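The Gauge at Bukomham

December 18, 2020
By the Bukomham station keeper
4 min read

The river gauge at Bukomham is read at 0600 and 1800. The reading goes into the green ledger in pencil, and then to Irivent by radio. Irivent replies with one word, "received," and the transmission ends.

I took over the station in August. The handover consisted of a key, a box of pencils and a note saying that the lower staff was mounted 4 millimeters high and that all readings should be corrected by hand.

I made the correction for 100 days. Then the upstream station at Wernance closed, and its ledgers were sent to me for storage.
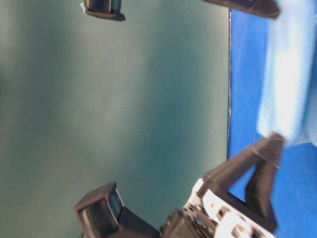
Page last changed: December, same year as posting

The Wernance ledgers filled one shelf. I read them in the evenings, after the second transmission. Their keeper had also applied a correction of 4 millimeters, in the opposite direction. A note inside the first cover said it was there to agree with Bukomham.

I checked my staff against the benchmark on the bridge pier. It took most of a morning and the level had to be set up twice. The staff was mounted correctly. I found no sign that it had ever been moved – the bolts were painted over, and the paint was old.

I reported this to Irivent in a message of two sentences. Irivent replied, "received."
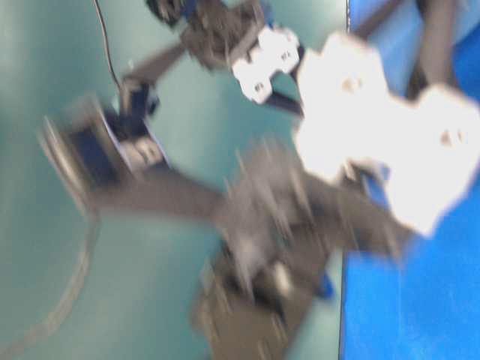
The Flood

The river rose overnight. At 0600 it stood at 900 millimeters, and at 1800 it was over the top of the staff. I tied a folding rule to the railing and read from that. The road to Babalola was under water for 500 meters.

I had the ledger open and the pencil ready. Without the correction, the figure would not match any figure before it. With the correction, it would match all of them.

I wrote down what the rule said. Then I called Irivent and read it out, and waited for the word. The channel stayed open for a long time – I could hear someone turning pages.

"Say again," Irivent said.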